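4. Preparing the Lane and Setting Out the Walking Course

Read this section before you put any marker on the ground. The Rusmont course kit is made for quiet paved lanes, private drives and footpaths. It is not made for roads with regular traffic.

4.1 What you need

Flukar ground markers, flat type (18 in the bag)
Measuring wheel or long tape
Stiff broom
Chalk, white and one dark color
The course card from the lid pocket

4.2 Choosing the lane

1. Ask for permission from the owner or from the local office. At the Antunes site this is already arranged for the morning hours.
2. Walk the complete length one time without equipment. Look for holes, loose stones and drain covers.
3. Check that you have at least 100 meters of straight surface. The full course on the card needs 181 meters, but the short course is enough for beginners.
4. Note every gate and driveway. Each one must stay free for the full time of the session.

Caution: Do not set out the course if the surface is icy or if cars are using the lane.

4.3 Setting the markers

1. Sweep the side where people will walk. Remove leaves and small branches.
2. Place the first marker at the near end, one step away from the curb.
3. Roll the measuring wheel parallel to the curb and place the next markers at the distances on the card.
4. Stand at the first marker and look along the line. Correct any marker which is out of line.

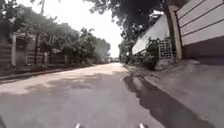

Light on the lane changes more than most new users expect, and you should check it at the same hour when the session will take place. White chalk is hard to see on pale concrete in full sun. Where the road goes almost white at the far end, draw with the dark chalk. Under the trees it is the opposite problem: the shadow lies in patches over the left and middle part, and a flat marker can disappear between a dark spot and a bright one. Put a chalk ring of 700 mm around each marker in such places.

Note: The gated entrance on the left also counts as a driveway for step 4 of 4.2. Leave the two sides of it open and continue the line after it.

4.4 After the session

1. Collect the markers from the far end back to the start.
2. Wash off the chalk with plain water.
3. Wipe each marker and let it dry before you close the bag.

Replacement markers and course cards can be ordered from Clollenlow with the form in section 9.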